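Subject: Re: [illon-residents] Quiet hours and use of the ground-floor lounge

Dear members of the list,

On behalf of the Illon House management office, I write in reply to the message below, and to confirm the arrangements that will apply from June.

> Jocelyn Bélanger wrote:
>
> Could the office please clarify whether the lounge may still be booked for evening meetings? The notice by the elevator says one thing and the booking form says another. Our reading group has 20 members and would like to know before we print our program.

The booking form is correct. The lounge may be reserved until 9 p.m., and the notice by the elevator will be replaced. Groups of up to 51 persons may be admitted under the present fire certificate. Larger gatherings should be directed to the Pacheco Room, which has its own entrance on Drarnemcombe Street.

Quiet hours on the residential floors are unchanged - they begin at 10 p.m. and end at 7 a.m. Organizers are asked to see that guests leave by the street door and do not wait in the stairwell.
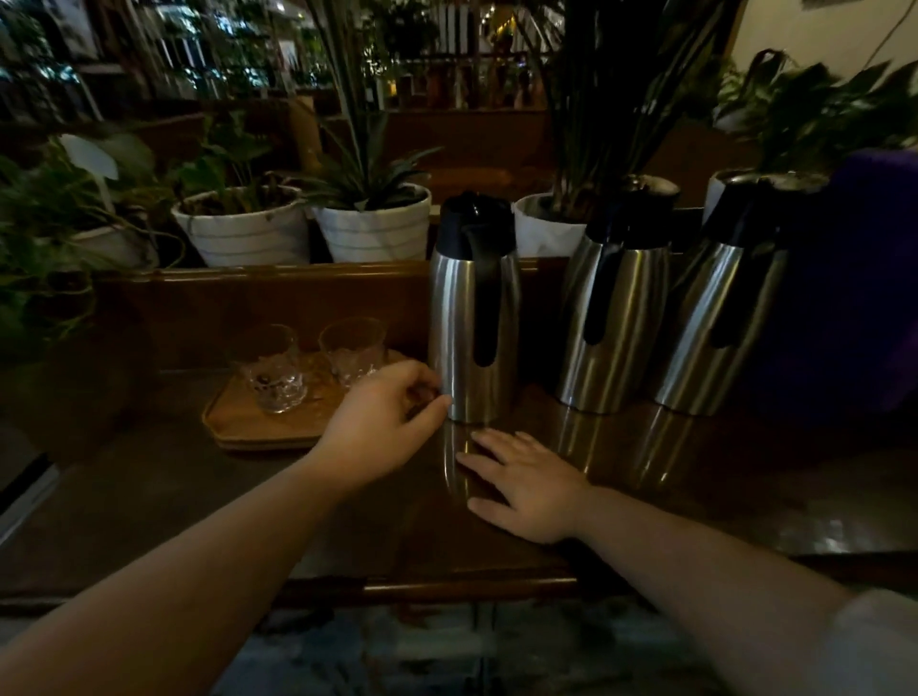 *Thermal carafes on the counter, with potted plants nearby.*

Requests should reach the office at least two weeks ahead. A refundable deposit of $900 applies to outside organizations only; resident groups pay no deposit, but one resident must sign the form and remain present throughout. Keys are issued by Thảo Châu at the front desk and must be returned the same evening.

Several members also asked about the piano. It has been tuned and may be played until 8 p.m. Please do not move it, as the floor beneath was refinished this spring.

Questions about existing reservations may be sent to Wilson Villca, who keeps the calendar.

Respectfully,

Bezawit Teshome
Office of Resident Services
Illon House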